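4. Working rules for handling storage devices

4.1 From safety clauses to handling rules

The standards that govern robot cells are very good at keeping people away from moving arms. They have much less to say about the thing in the gripper. For most industries that is fine, and the part is somebody else's problem. In the disassembly of office computers the part may hold eight years of a company's payroll, and we came to believe early in the project that a hard drive deserves its own set of rules, written down, versioned, and tested in the same way as the motion code. This section presents those rules as they stood at the end of the Rundard trials. Writing them was some of the most rewarding work we did, and we hope other groups will take them, argue with them and improve them.

The starting point was the operator manual used at the Manzano refurbishing line, where the work is done by hand. The manual is short and full of good sense. It tells the technician to hold a drive by its edges, never to set a drive down without first reading its label, and never to have two drives out at once. We translated each instruction into a condition the controller could check, and in doing so we learned how much a person does without being told. "Hold it by the edges" became three separate rules. "Read the label" became five.

4.2 The rule set

The full set, which we call the Honon rules after the planner that enforces them, falls into four groups.

Entry rules apply before the arm moves. The case has to be lying on its side with the panel off and the interior facing up, and it must be disconnected from mains power. Disconnection is confirmed by a person, who signs for it at the console. We tried two ways of automating this check and gave both up. A signature takes a moment and puts a name in the log, and we now think it is the right answer even where a sensor is available.

Grip rules cover contact. Where a drive sits in a caddy, the gripper must take the caddy and leave the drive body alone. Closing force is set per caddy type and can't be raised during a run. If a grip fails twice at the same setting, the cell stops and asks for help. Early on we allowed a third attempt, and we took that allowance out after reading through the logs and finding that it mostly produced bent rails.

Path rules cover the lift. The drive must leave the bay along the bay's own axis until it is fully clear, and only then may the arm turn or raise it. No lift may begin while a data or power connector is still attached. Once clear, the drive is kept above every part of the case on its way out, including loose cables, which are treated as solid obstacles with a generous margin around them. This last rule cost us the most planning time, and we'd defend it to anyone. Cables are the great unsolved pleasure of this field!

Custody rules cover the record. From the moment a drive is free of its bay until it is placed in its receiving slot, it has exactly one entry in the log, and that entry is open. A drive can't be placed without an identity, so an unreadable label sends it to a separate tray for a person to deal with. If the cell stops for any reason with a custody entry open, nobody may clear the fault without closing the entry by hand first.

4.3 Applying the rules

We applied the rules to 400 removals on towers supplied through the Stundau collection scheme. Of these, 178 triggered at least one rule stop. That number alarmed our partners when they first saw it, and it delighted us. A stop is a rule doing its job, and every one of them came with a reason code we could sit down and study. The controller wrote 1314 log lines for custody alone, and reading them in order gives a surprisingly vivid picture of a shift.

The most common reason code was the connector rule, followed by the cable margin. Grip stops were rarer than we had feared. The label rules gave us our favorite afternoon of the project, when we discovered that our reader was happily accepting a barcode from the power supply sticker as the identity of a drive. The rule now says that the code must be read from the object in the gripper, with the object clear of the case, and that a second reading must agree with the first. It sounds obvious. It was not in any of our first six drafts.

Two cautions for anyone adopting the set. The force limits belong to our gripper and our caddies and should be measured again elsewhere. The custody rules assume one drive per lift, and they would need real rethinking for a cell with two arms sharing a log.

Figure 4 illustrates the part of the work that the path and custody rules govern: a 1.0 TB WD Blue drive in its blue caddy, held by the gripper over the open tower.

Figure 4. Drive and caddy suspended above the case.

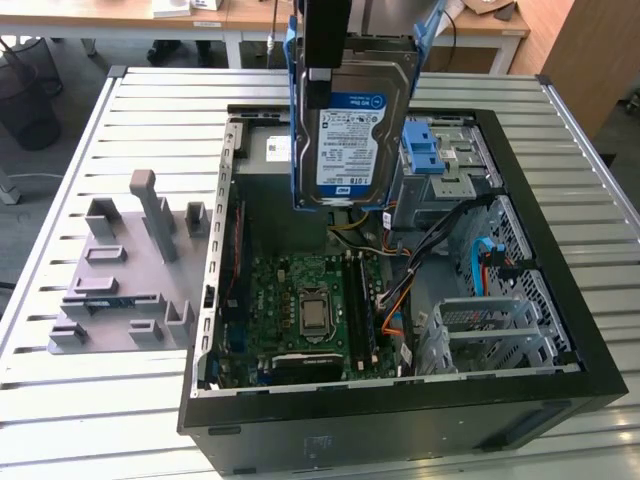 Comment from Rosalía Garrido: I'd go further on custody than the authors do. An open entry should also have a time limit. If a drive has been out of its bay for longer than a normal transfer takes, I want the cell to tell someone, even when every other rule is satisfied. I would also like to see the reason codes published along with the rules, since a site that does this by hand could use them tomorrow.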